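Summer Project Report: How Did Hillmont Eat in 1950?
Soledad Iglesias, 2024-07-22

I picked community cookbooks because my grandmother's shelf is full of them, and I'm so glad I did! The Hillmont library let me sit with 22 spiral-bound and stapled books put out by churches, schools and one bowling league. Between them they hold 1,167 recipes, and I typed every title into a spreadsheet (my wrists have opinions about this).

The biggest surprise was gelatin. I expected it in desserts, but it turns up with tuna, with cabbage, even with tomato soup. I made the tomato one. My brother ate two helpings and I still don't know what to think of him.

I also loved the measurements — "butter the size of an egg," "a slow oven," "enough flour." I had to guess a lot, and my first batch of oatmeal bread came out like a doorstop. The second was great with soup.

Ms. Gunawan lent me her family's handwritten notebook too, and it shows how recipes got passed along. Her ginger cookies match a printed version almost word for word, except for the lard.

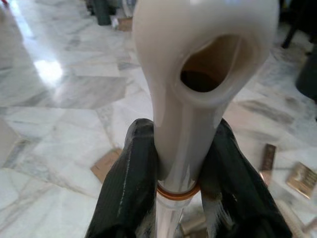
**Kitchen & Table**

Next I want to look at what people served food in. A few of the books have table-setting pages, with rules for gravy, cream and coffee, and I only skimmed them. The library has a box of old store flyers I haven't opened yet, so I'm starting there.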